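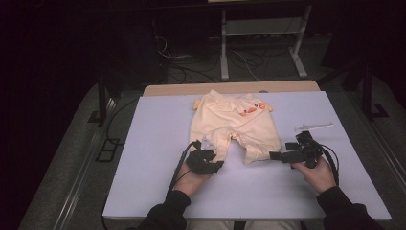

Baby pants with the duck on, mid-fold on the lavender board.

3/21/22

I have now read more advice on folding baby clothes than any adult should, and I remain unconvinced by most of it. The pants are the worst. A shirt at least has sleeves to tell you what to do. Baby pants are two short legs attached to a seat that was cut to fit over a diaper, so there is more fabric in the middle than at either end, and every method I've found pretends that isn't so.

The usual instructions go like this. Lay the pants flat. Smooth them. Bring one leg over the other. Fold up from the hem to the waist, in halves or in thirds depending on whose church you belong to. You end up with a little rectangle that stands on its own in the drawer, with all its brothers and sisters, like files.

Well. Mine lean. They lean, and then the one at the end falls over, and then somebody needs pants in a hurry and the whole row goes down.

I started looking into this in February, when the drawer stopped closing. I'd been shoving things in by the handful, which I still maintain is a legitimate system if your drawer is deep enough. Ours isn't. It's a Dramley, the low one with the drawers that look generous from the front and then stop well short of the back of the dresser. I don't know what's in the rest of the space. Air, I suppose. I've complained about that dresser on this blog before and I'll keep it short this time.

So I tried three ways with the cream pair, because it is the pair that defeats me most often.

The first was the standard leg-over-leg. The trouble starts before you've folded anything, at the smoothing part. Soft pants like these don't smooth. You press down one leg and the folds move to the seat. You press the seat and they go back down the leg. I gave up on smooth and settled for mostly flat, then brought the left leg across. It makes a shape like a fat wedge, with the seat poking out to one side in a point. The websites tell you to tuck the point in. I tucked it in. It came out again when I folded the legs up, and what I had was a lump, and the lump had a point on it.

The second was the roll. People who roll are very sure of themselves. Fold in half lengthwise, roll from the hem up to the waistband, and it's supposed to hold. There's a version where you turn the waistband inside out over the roll to make a sort of packet, and I'll admit that one holds. It also stretches the elastic every time you put the laundry away, and I don't see why I'd want to do that to a pair of pants on purpose. Without the packet trick the roll relaxes in the drawer over a night or so. By morning you have a drawer of half-open rolls taking up more room than the handfuls did.

The third was what I'd call the lazy one. No crossing over, no thirds. You leave both legs pointing down, fold them up to the waistband in one go, and stop. It makes a wide, squat thing that won't stand up for anybody. It does lie flat in a stack, though, and a stack of flat things is what drawers held for a very long time before we were all told to file our clothes.

The duck complicates matters. It's an appliqué, orange, up near the waistband on one side, and it's a good deal stiffer than the fabric it sits on. Any fold that goes through the duck springs back. I read one post that said decorations should always face outward "so you can see what you have." I can see what I have. I have a pair of cream pants with a duck on them, and I know this because I bought them. But leaving the duck out of the fold does make the thing lie flatter, so I do it, for my own reasons.

Then there are the tabs. This pair has two small ones at the waistband, one at each corner, sticking out like ears. I couldn't tell you what they're for. My best guess is that somebody in a design meeting thought they were sweet. They're handy for lining up the two sides if you fold lengthwise, which is the one nice thing I'll say for folding lengthwise. The rest of the time they stick out of the stack.

About the board, as I'll be asked. I used to fold on the bed, and I still think the bed is fine for towels. For small things it's hopeless. Whatever you flatten sinks. The board goes on top of the wooden table and gives you something firm and pale to work on, and it wipes clean, and the table underneath doesn't get whatever was on the clothes before they were washed, or in our case sometimes after. It was sold as a craft board by Cudberg. The packaging promised it was "perfect for a thousand projects." I've found two, and one of them is this.

I did also look at the Graleo folding template, the plastic one with the hinged flaps. It's very clever and it's sized for adult shirts. They make a child's version, which from the photographs would suit a six-year-old. Put a baby's pants on it and there's more template than pants. I passed. The Cuypers drawer dividers I did buy, and returned, after measuring the drawer, which I know is the wrong order.

What do I do now? The lazy fold, for pants, all of them. Duck up, legs in behind, in a flat pile on the left side of the drawer. Shirts get folded properly because shirts cooperate. Socks go in loose, and I'm not taking letters on that.

The drawer closes. It closed before all this too, if you leaned on it, so I don't want to oversell the results. And the pile has to be lifted to get at whatever's on the bottom, which is the great objection the filing people have to stacks, and they're right about it. The bottom pair in ours hasn't been worn in weeks. It's green and has snaps the whole way up the inside of both legs, and I suspect I'd have found a reason to leave it there under any system.

Next I'd like to take on the fitted crib sheet. I've watched the videos. I have doubts.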